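Posted by Josée Arsenault, 13 January 2022

Speaker notes: House rules for a robot at a table

Slide 1. Say hello, thank Tarek for the room. Start with the rules straight away, skip the bio.

I love this topic! Most of our rules at Birik fit on one page, and new people can learn them before lunch.

Slide 2. Before the arm moves
- Clear the tabletop. Only what the task needs stays on it.
- One person holds the stop button and does nothing else. No phone, no notes.
- Say "moving" out loud, wait for an answer.

(Pause. Ask who has a spoken call in their lab. Usually a few hands.)

Slide 3. Writing the task down
Write the start state in plain words, so a stranger could set it up. "Basket empty, long side facing the robot" is good. "Basket ready" is not — ready for what? We lost most of March at Himurmont to that one word.

Slide 4. When to stop
Stop if anyone reaches over the table. Stop if the grip looks wrong, even if you think it will come good. Tarek Mahasneh wrote this one and he's right: a stopped run still goes in the log, with the reason, in the same colour ink as all the others. 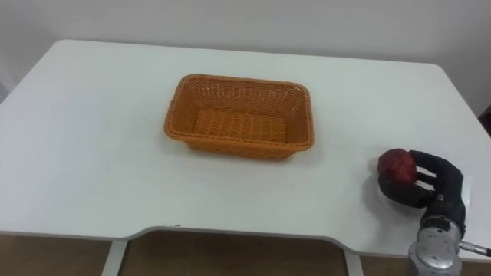 And please log the boring runs too. We had 38 pages of notes from Furkovwood and the dull ones taught us the most about how people drift from the checklist.

Slide 5. Changing a rule
Anyone can propose a change. Try it for 6 sessions, then vote. Keep the old sheet in the binder.

Go to questions early. Someone will ask about gloves on the hand — say we treat them as part of the robot and check them each morning.

Recent talks
Labelling start states at Gebretsadik
The one-page checklist
Who holds the stop button?

This site uses cookies. By continuing to browse you agree to their use.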